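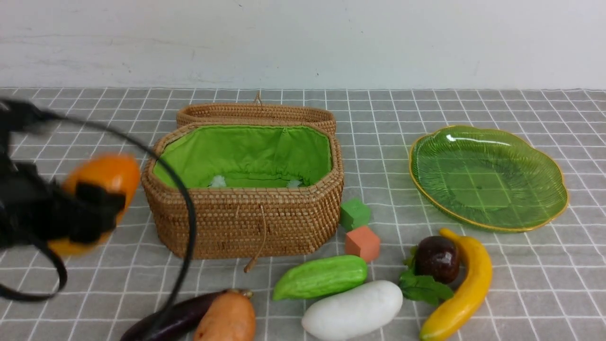

Words and pictures: the Kosthorpe workroom

Home | Galleries | Table Sets | Basketry | Storage | Contact

Lined Basket and Leaf Plate: Table Set 194

Table Set 194 is a small still-life group kept at Kosthorpe for table layouts. It consists of a lidded rattan basket, a green glass plate, artificial produce and foam cubes, laid out on a gray cloth with a white grid. The set is issued from the Pinaleo shelf and goes back there in one crate.

The opening picture has most of the set out at once. The basket is an elongated octagon with the lid hinged at the back. Along the near side are an eggplant, a sweet potato, a bitter melon and a white gourd. Pale items such as the gourd are logged by outline, as their color shifts the most between lamps.

The two foam cubes, one green and one salmon-orange, serve as color checks. The green cube should read darker than the lining. If the two come out the same, the lamps are too warm and the layout is done again. The cubes mark easily and are handled by the edges.

Basket, lid and lining

The weave is fine and takes dust quickly. Clean it with a dry brush, working along the strands, and keep water off it. The lining is bright lime green and gathered around the inner walls. It is held by a drawn thread under the rim and can be taken out for washing at low heat. Iron the flat part only. The gathers are set by hand after the lining goes back in, starting at the hinge side.

The lid is logged separately from the body. It is left open for layouts and closed for storage, with the loop over the toggle. Do not lift the basket by the lid. The hinge ties were replaced in June with waxed cord from Kuusisto, 2 mm, and have held their shape so far.

From low down, the basket with its lid up and the green dish against a plain wall. The wall is kept clear for this set because the weave is hard to read over a busy background.

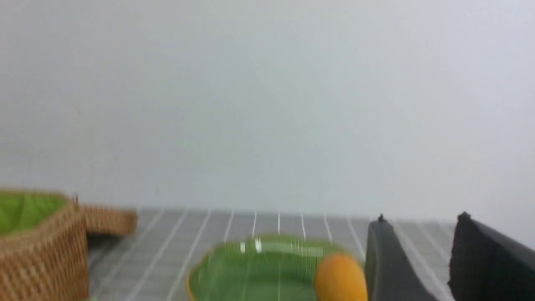 The cloth

The cloth is the one part of the set that is used every day. It is a medium gray with thin white lines in both directions, and it came from Allell in a batch of 500. Placement is recorded by square, counted from the near left corner, so the lines have to be square to the table edge before anything else goes down.

It is stored on a tube, printed side out. A folded cloth holds its creases for days and the creases are easily mistaken for grid lines in a wide view. Ripples are worked out from the center toward the edges with the flat of the hand. Small ones are left alone. A ripple matters only when something light has to stand on it, and of this set only the cubes are light enough to lean.

Lint is removed with a tape roller. The flecks in the gray are part of the look of the material and do not come off.
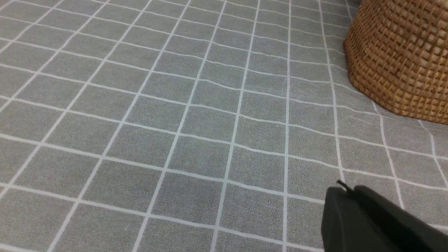 Grid cloth, low angle. Some of the lines waver slightly where the fabric does not lie flat.

Plate and fruit

The plate is translucent green glass in a leaf shape, with scalloped edges, a thin gold rim and faint ribs. The rim is the weak point. It is washed by hand with a soft cloth, dried at once and stored upright in felt. No abrasive goes near the gold.

Glass of this kind throws a strong highlight. Turning the plate a few degrees moves the highlight along the ribs but will not remove it, and a lower lamp only makes it longer. Accept the highlight and keep it off the fruit.

The mango goes on the plate, toward the right. It is a toy, oval and glossy, and it rolls, so it is set down last. The surface picks up fingerprints; wipe with a dry cotton cloth.

The crate is packed heaviest first: gourd, then the rest of the produce, then the basket with its lid closed. The plate travels in its own sleeve. The Pinaleo inventory holds 1,000 lines and each piece of this set has one, including the lining. Returns are checked in on Monday.

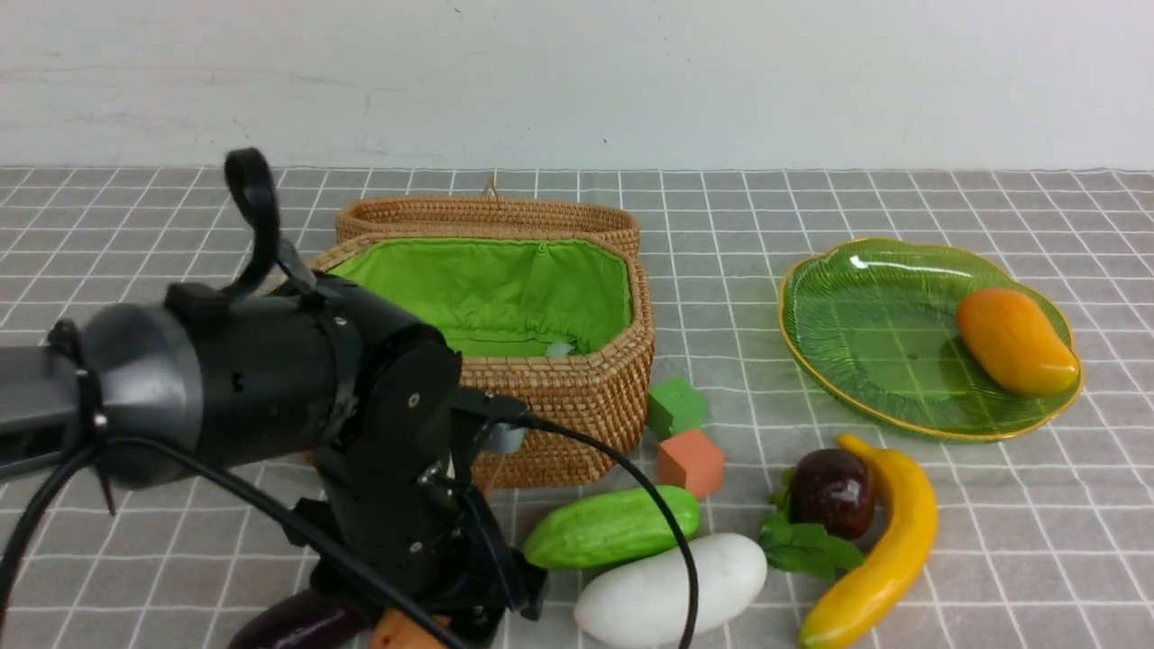
Mango on the leaf plate, with the basket open and the foam cubes in front of its right corner.

Related galleries
Kuusisto cord: hinge repairs on small baskets
Allell cloths, plain and gridded
Colored glass on the Pinaleo shelf
Artificial produce: cleaning and storage
Kosthorpe table sets, full index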